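Hauswirtschaft und Ordnungssysteme, Skript zu Einheit 4: Gemischte Bestände sortieren
Stand: 9. Juli 2025

4.1 Ausgangslage
Bei einer Haushaltsauflösung oder nach einem Umzug liegt selten nur Küchengeschirr auf dem Tisch. Teller, Schüsseln, Spielzeug und Elektrogeräte kommen zusammen an. Vor dem Einräumen wird deshalb alles einzeln ausgelegt, nichts bleibt gestapelt. Der Übungsbestand im Haus Dristmont umfasst 568 Teile, davon 92 aus der Spielküche.
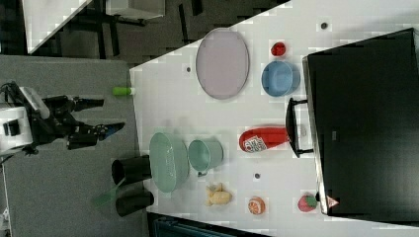
Sortiert wird zuerst nach Verwendung, dann nach Größe. Farbe ist kein Kriterium. Eine mintgrüne Schüssel und eine mintgrüne Tasse gehören nur dann in dasselbe Fach, wenn sie gemeinsam benutzt werden. Ein Bildschirm kommt in die Gruppe Elektro und wird als Erstes vom Tisch genommen. Flaschen werden auf dichten Verschluss geprüft und stehend gelagert.

4.2 Spiellebensmittel
Obst und Gemüse aus der Spielküche kommen in eine eigene Kiste mit Deckel. Plüschteile werden getrennt gewaschen. Kleinteile wie Erdbeeren oder Orangenscheiben nicht in echte Schüsseln legen, auch nicht vorübergehend. Beschriftung: Inhalt, Raum, Kürzel.

4.3 Kleingeräte
Ein Tischbackofen bekommt einen festen Platz mit Abstand zur Wand. Krümelblech vor dem Einlagern leeren, Kabel aufwickeln. Die Oberseite ist keine Ablage.
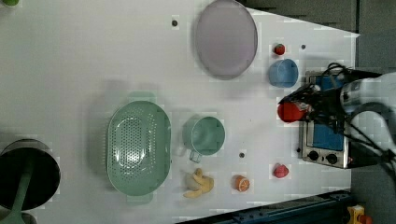 Muchen Shi wandte im Maikurs ein, die Spielsachen gehörten vor den Elektrogeräten weggeräumt, sonst lägen sie beim Tragen im Weg. Bei vollen Tischen darf die Reihenfolge entsprechend getauscht werden. Im Protokoll bitte vermerken.

Aufgabe bis zur nächsten Sitzung: Lagerplan für eine Küche mit zwei Oberschränken zeichnen, Vorlage Tasavby, Blatt 2.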